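Bench tips: teaching the arm by hand (and by remote)

I've spent most of this winter showing a robot arm how to pick things up and put them down, and I've made every mistake going, so I'm writing down what I wish I'd had taped to the wall on day one. Most of it works whether you're pushing the arm around yourself or driving it from the Folell handset.

Clear the bench first, then put back only what the task needs. A screwdriver left near the base will end up in your recordings and you'll be cursing it in April. Wipe the surface down too, crumbs and all.

Do three dry runs before you press record. I skip this when I'm in a hurry and I always regret it – my first go at any new object is all dithering, and the arm will happily learn to dither.

Move slower than feels natural, but don't stop. If you need a think, have it before you start. A long pause with the fingers hovering halfway gets copied just as faithfully as the good bits!

Come in to a long carton with a finger on either side and line up across the narrow part. Grabbing it end to end is asking for more opening than most grippers have got, and the cardboard will bow on you.

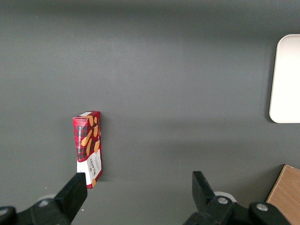
Clumholm Makers' Shed – Robotics Bench

A shortbread box makes a lovely practice object, by the way. It's light, it has proper straight edges, and the tartan is dead easy to find against a grey bench. I like to have a couple of plainer things nearby as well, like a white tray or a block of wood, so the arm doesn't only ever see one bright red thing on its own.

Shift everything a bit between goes. Turn the box, slide it a hand's width, swap the tray to the other side. I did 80 recordings once with the box on the same pencil mark and ended up with an arm that was brilliant at visiting a pencil mark. Second time round I did 54 with the box all over the place and got a much better result.

If you're guiding by hand, hold the arm behind the wrist and keep your sleeves rolled up. The wrist camera picks up cuffs, thumbs, watch straps, the lot. On the handset, turn the speed down for the last little bit before the fingers close, and don't twist the wrist past 180 degrees or the cable goes tight.

Bin the bad ones straight away. You think you'll remember which run had the wobble in it. You won't. I keep a scrap of paper beside the Donnelly power supply and write down the run number the second I muck one up.

Check your disk space before a long session as well. I lost an arvo's work that way, and it was good work too.

Last one: tighten the finger screws every 200 runs. Ours are the Cekska fingers and they do work loose – if the tips stop meeting square, have a look there before you go blaming the software. The small hex key lives in the top drawer. Please put it back.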